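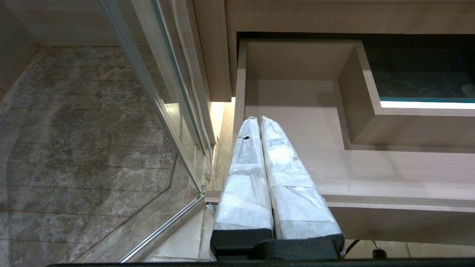 Getting your papers ready for a small claims hearing

By Pantelis Tsoukalas
Dec 12, 2024

I love a court bundle. There, I've said it! My family think it's a very odd hobby, but after helping half my street in Semcombe with disputes over fences, deposits and one truly dreadful conservatory, I've got the kitchen-table method down to an evening and a half, and I'd like everybody to have it. None of this is legal advice, and the directions the court sends you always come first. These are tips for the paper side of things, the punching and sorting and finding.

Read the directions twice

Sit down with a highlighter and mark every date and every instruction. Some courts want the bundle on paper, some want it by email, some want both. Write the deadline on the kitchen calendar, then write it again a week earlier and work to that one.

Gather first, sort second

Go round the whole house before you put anything in order. Receipts live in coat pockets, cookbooks and the glovebox. When we did the conservatory case (the firm was called Henach, and they wrote very long letters) the most useful page of the lot was a delivery note that had been marking a recipe for lentil soup.

Put everything in one shallow box as you find it. Don't read as you go or you'll be there until midnight.

One pile per question

Most small claims come down to what was agreed, what went wrong and what it cost, so start with a pile for each. Letters and messages get their own pile, oldest at the bottom. If a page belongs in two piles, pick one and put a sticky note in the other saying where it went.

Screenshots of messages need care. Make sure the date and the sender's name show on each one, and print them large enough to read without a magnifying glass. Two to a page is plenty.

Never mark the originals

Copy first, then number the copies. Originals go into plastic wallets in a separate folder that comes with you on the day. I use an old Workano box file with a good stiff spring, and it has been to more hearings than some solicitors. If you have anything really old, such as a boundary plan (ours is from 1943 and as soft as a duster), lay it flat between two sheets of clean card and get it copied on a flatbed. Don't feed it through anything with rollers!

Page numbers

Bottom right-hand corner, black pen, every page, no gaps. Do this last of all, when you're sure nothing else is going in. I once numbered up to 200 pages with great pride and then found an invoice under the fruit bowl.

Now the index. A simple table will do: what it is, its date, the page it starts on. Keep the descriptions short and dull. "Letter from builder" is right, and "Letter from builder full of lies" is best kept for the telephone.

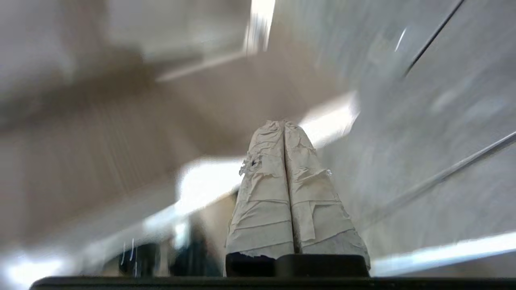

Holding the bundle together is where good evenings go wrong. A lever arch file is best for anything thick, and a treasury tag does nicely for 23 pages or so. Leave a wide left margin when you print, punch a few sheets at a time (my Zaugg punch sulks at more than ten) and check that no words have been lost down the holes. Go easy with tape, too. Masking tape wound round and round in overlapping strips, as in the photo, ends up with creases and raised edges, and you don't want that along the spine of a file. One flat strip with a label written on it is all you need, and keep it off the originals altogether.

Copies for everyone

You'll usually want one for the court, one for the other side and one for yourself, plus one for the witness table if the directions mention it. Buy a fresh ream of 500 before you start and put a spare ink cartridge next to it. Check each copy page by page against your own – it's slow, but put the radio on and it's rather pleasant.

The night before

Put coloured tabs on the five or six pages you'll want to find quickly. Just those! A file with tabs sprouting all the way down is no faster than a file with none.

Pack two pens, a plain notepad, your glasses, the originals, a bottle of water and the hearing notice with the case number on it. Stand the bag by the front door.

Afterwards

Keep the lot until any time for appeal has gone and any money has been paid. After that I keep the judgment with the house papers and shred the spare copies. December is my month for this, when it's too wet for the garden. Shredded paper goes in the compost in thin layers, mixed well with the vegetable peelings.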